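Search this manual
Enter part number or keyword

Gridus Workshop Guide
Section 4: Replacing the clock battery and resetting the firmware

Last updated: April 9, 2019

4.1 Scope

This section covers desktop towers returned from the Nallwood and Dimitrov offices for refurbishment. It applies to units which lose the date and time when unplugged, or which stop at start-up with a clock or checksum message. Laptops and all-in-one units are dealt with in Section 7.

Allow 16 minutes for each unit. If the job is likely to run longer, move the unit to the fault shelf and enter code 875 on the job sheet.

4.2 Before you start

You will need a cross-head screwdriver, a plastic prising tool, an earthing strap, a new coin cell of the type marked on the old one, and the job sheet.

1. Shut down the computer from the operating system. Do not hold in the power button unless the unit has frozen.
2. Switch off at the wall and remove the mains lead.
3. Disconnect all other cables. Label any that are not standard.
4. Press the power button once and hold it for five seconds.
5. Lay the tower on its side with the removable panel facing up.

CAUTION: Do not open the power supply. It contains no parts that can be serviced in the workshop.

4.3 Opening the case

1. Remove the screws or release the latch at the rear, depending on the model.
2. Slide the panel back and lift it clear. Put it where it cannot be stepped on.
3. Fasten the earthing strap to your wrist and clip it to bare metal on the chassis.

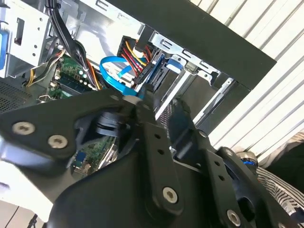 4. Blow out loose dust with short bursts of air. Hold fan blades still while doing so.
5. Check that no cable is trapped under a drive cage or bracket. If one is, free it before going on and note it on the sheet.

NOTE: Some towers record that the cover has been removed and show a warning at the next start. Clear the warning in the set-up screen (see 4.5).

4.4 Replacing the cell

1. Find the coin cell on the motherboard. If a long expansion card is in the way, remove the card and place it on an anti-static mat.
2. Note which face of the cell is uppermost.
3. Press the retaining clip away from the cell with the plastic tool. The cell should lift at one side. Never use a metal blade.
4. Remove the cell and wait one minute.
5. Fit the new cell the same way up and press until the clip engages. 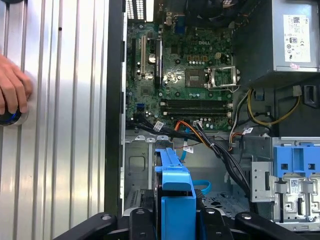
6. Refit any card removed in step 1 and secure it with its screw.
7. Put the old cell in the recycling tub. Cover both faces with tape first — loose cells can short against one another.

CAUTION: Coin cells are dangerous if swallowed. Keep new and used cells in closed containers.

4.5 Resetting the firmware

1. Refit the side panel. Connect the mains lead, keyboard and monitor only.
2. Switch on and enter the set-up screen using the key shown during start-up.
3. Load the default settings, then set the date and time.
4. Restore the boot order from the job sheet.
5. Save and exit. The computer will restart.
6. Shut down, remove the mains lead for five minutes, then start again and check that the clock is correct.

If the clock is wrong, repeat 4.4 once with a second new cell. If it is still wrong, the unit goes to Kayode Jibrin with form 1478 attached.

4.6 Records

Enter the asset number, the cell type and your initials in Etitis before closing the job. Units with asset numbers below 700 are not held in Etitis — send the details to Liesbeth Wuyts on paper.

We use cookies to remember your search settings. Accept | Manage choices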